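Chapter 4
Veneer, or How to Own More Tree Than You Paid For

Learning goals
By the end of this chapter you should be able to explain how veneer is cut, tell the main cuts apart by their figure, and order enough of it for a job without having to order it twice.

Seija Eskola ran the finishing room at the Cindow furniture works for most of her career, and she kept a drawer of letters from customers who had discovered, usually by way of a chipped corner, that their table was not solid wood. The letters were outraged. Several used the word "fraud." Eskola answered each of them with the same two sentences: the table was sold as veneered, and a solid top of that width would by now have warped badly enough to write to her about.

She had a point. Wood moves. It takes up moisture in a damp summer and gives it back when the heating comes on in February, and a wide board does this mostly across its width, with no regard for the screws you have put through it. A thin sheet of wood glued to a stable core has much less say in the matter. Cabinetmakers have known this for a very long time, and customers have been disappointed by it for just as long.

This chapter deals with the sheet. The core and the glue get chapters of their own, where they can be dull at proper length.

4.1 Where the sheet comes from

A log meant for veneer is called a flitch once it has been squared or split for the knife, and it is treated with a courtesy that ordinary lumber never gets. It is soaked or steamed until it softens, sometimes for days. Then it is cut, and how it meets the blade decides nearly everything about how the sheet will look.

In rotary cutting, the whole log spins against a long knife and comes off in one continuous ribbon, like paper towels from a roll. Little is wasted. The figure is broad and wandering, and at its worst resembles a weather map. In flat slicing, half a log moves against the knife and drops its sheets one by one, in order. These are kept in order, too. Shuffle them and you will be asked to leave – a Serkus apprentice managed it once with a bundle of 258 leaves and is remembered for nothing else.

Quarter slicing turns the log so that the knife meets the growth rings more or less square on. You get straight, sober lines and a larger bill.
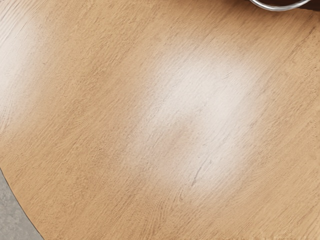

Figure is the word for what your eye picks up before you know anything about the wood. It comes from rings, rays, pores and whatever bad luck the tree had while growing, and it is the first thing a buyer will comment on. On a pale honey-tan top like this one, fine brown streaks run mostly on the diagonal, then bend here and there into shallow arcs and elongated loops. Learn to follow one loop with a fingertip before you try to name the cut. Students who name it first tend to be wrong, and then loyal.

4.2 Reading an order sheet

Suppliers sell by the leaf, the bundle or the square foot, and a few, such as Vasseur, by all three on the same page. Suppose you need 300 square feet of finished surface. Ordering 300 square feet is the traditional mistake. You must allow for trimming, matching and the leaf somebody will step on.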